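Lellavville hospital wing — naming question

kesia46
So the Eder family gives for the new wing at Lellavville and the name goes up over the door. Fine. But what about the 1000 small donors? Been raising for 14 years, bake sales, oat cookies, teh lot. One plaque by the elevators??

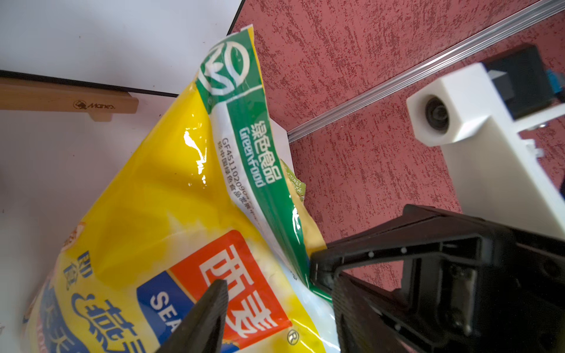

Ottilie Lanz
Disagree. Small gifts paid for nearly 20 beds, the big one paid for the building. No building, no beds. Put the name up.

kesia46
Never said take it down. Said add a wall.

jurnetdale_jo
Jurnetdale did a wall — looks like a phone book. Nobdy reads it. Still went and found my mom's name tho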